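Fixing the wrist cam transform in Isbridge (sim only)

Quick one. Needed if your grasps land off to one side in the kitchen worlds. Tested on the 2022 branch, nothing newer.

1. Stop the planner. Leave the sim running – the camera topic has to stay up.

2. Open wrist_cam.yaml, find parent_link. Must be the palm, not the flange. Old Farkas configs have the flange. Change it, save.

3. Reload the config, then jog to a pregrasp pose. Gripper open, target between the fingers. Grab one render from the wrist view.
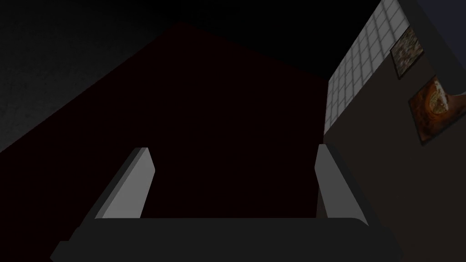 Wrist view at pregrasp, gripper open on the dark maroon object. Tiles and wall pictures off to the right.

4. Check the palm is along the bottom and both fingers are in view. If you only get one finger the yaw is wrong, go back to step 2.

5. Dark targets: depth is fine but the segmenter struggles. Set min_contrast to 9 (default is 16). Dont go lower, the shadows start comming through as objects.

6. Mask out the fingers. Run the mask tool with the gripper open, then again closed. Skip this and the planner sees its own fingers as obstacles and refuses every approach.

7. Restart planner, send the pregrasp again, then close.

Still off? Clear the cached transforms and restart the lot. Dima Awwad has a script for that in the Allivico repo, tools folder. Closed-gripper masks for the older hand still to do – will add in October.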